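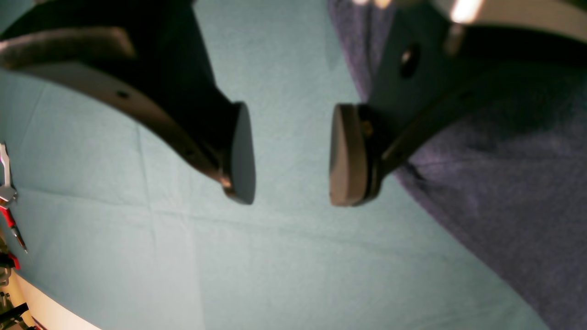

3.2 Animals and pasture sampling

The trial ran on two paddocks at the Lozano farm and one at Bremell, grazed by 55 dairy heifers between them. All three paddocks had been sown with the same ryegrass and white clover mix. The plantain treatment, Vevalach, was drilled into half of each paddock in June of the year before sampling began.

Urine patches were marked within an hour of grazing and soil cores were taken to a depth of 30 cm. Cores from the Bremell paddock were kept separate — its soil drains faster and nitrate moves through it sooner. Samples were frozen the same day and sent for analysis in one batch.

Figure 3. Soil nitrate by depth under Vevalach and control pasture, Lozano paddocks only.

Nitrate below the root zone was 23 percent lower under plantain than under the control (Figure 3). The difference was smaller at Bremell, where plantain cover had thinned by the second season. Live weight did not differ between treatments.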